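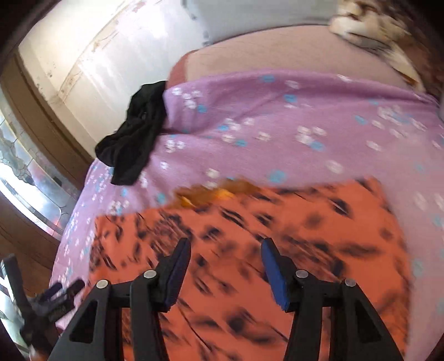

CUNDIK OPENS SIGN-UP FOR "BED FIRST" SPRING CLOTHES SORT IN MENDHAM

March 9, 2022
By Clive Treloar, Cundik press desk

MENDHAM – Everything out of the closet, everything on the bed, nobody sleeps till it's folded. That's the short version of Bed First, the home clothes sort from Cundik, open for sign-up from today.

Longer version follows.

Bed First is a one-afternoon visit. Two sorters come to the house, work through one closet or one dresser on top of the made bed, and leave when the bed is clear. Folded pile, hanging pile, mending bag, giveaway bag. No boxes left in the hallway. Giveaway bags go out the same day to the Daketti clothing room.

The trial ran in January in 38 homes across Mendham. Every home got the same visit and the same sheet of instructions, and most of what changed since then came out of the comments people wrote on the back.

"We started on the floor. Bad idea, knees," said Mariann Csizmadia, who runs the home visits for Cundik. "A bed is the right height, it's flat, and people want it back by bedtime. So they keep going. Leave the bottom sheet on and pull the comforter off, you want something clean under the clothes and you want to see what your doing."

Color matters more than the team expected. Dark things vanish on a dark sheet. On a light or a flowered one a black top shows up right away, and so does anything in orange. Households are now asked to put on whatever sheet is least like the clothes they wear most. Purple with small flowers is fine. So is plain white.

What goes on the bed first: big soft things. Blankets, throws, anything with a loud print that takes up room. Fold those, get them off, then start on clothes. Small bits get picked up as you go – wrappers, loose tags, receipts out of pockets. Keep a bowl on the nightstand for them.

Then the printed pieces. Large prints get folded with the pattern facing out, so you can find the thing again in a drawer without digging. Sleeves in, sides in, then up from the bottom. Plain dark clothes last, becuase they take the longest to tell apart and the bed is nearly empty by then. 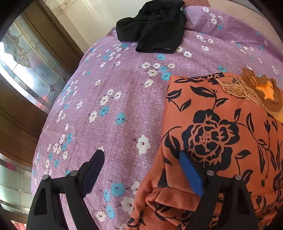 Orange with a dark blossom print, on a flowered purple sheet. Black garment at top.

Takumi Noguchi wrote the folding sheet that comes with each visit. It's 2 pages, with drawings, and it stays with the household.

"People ask me about the perfect fold. I don't have one," Noguchi said. "Thick cloth gets folded fewer times. Thin cloth gets rolled if it slides around. If it's bunched up, shake it out before you decide anything, half the time you thought it was a shirt and it's pants."

Ruffled and stretchy pieces go in a seperate stack. They don't hold a fold next to flat cotton and will pull the pile over. Noguchi's sheet has a small section on those, new for spring.

Mending is handled by Ververidis, the alterations shop on the square. Missing buttons, dropped hems, split seams. Bagged pieces are picked up after the visit and brought back to the door. Iason Theodorakopoulos, who manages the shop, asks that pockets be emptied and that each piece be pinned at the spot that needs work. A safety pin is enough.

The spring round has 121 visits. Places go in order of sign-up, one visit per household. The folding sheet is also being printed on its own, 1,000 copies, free at the Cundik counter and at Ververidis while they last.

To get ready: wash what needs washing the day before. Bed made with a bottom sheet only, pillows on a chair. Pets in another room if possible. Hangers can stay in the clothes till they reach the bed.

Not included: shoes, coats, anything damp. Coats may come later in the year, no date yet.

Sign-up is at the Cundik counter in Mendham or by phone during shop hours. Questions from press to Clive Treloar, same counter, ask for him by name. Questions on giveaway bags to Nektarios Raptis at Daketti.

Recent releases
Daketti clothing room: what it takes and what it can't
Ververidis adds hem repair to pickup bags
Bed First trial: notes from the January visits
Flat sheets, fitted sheets – Cundik folding evening
Cundik counter hours for spring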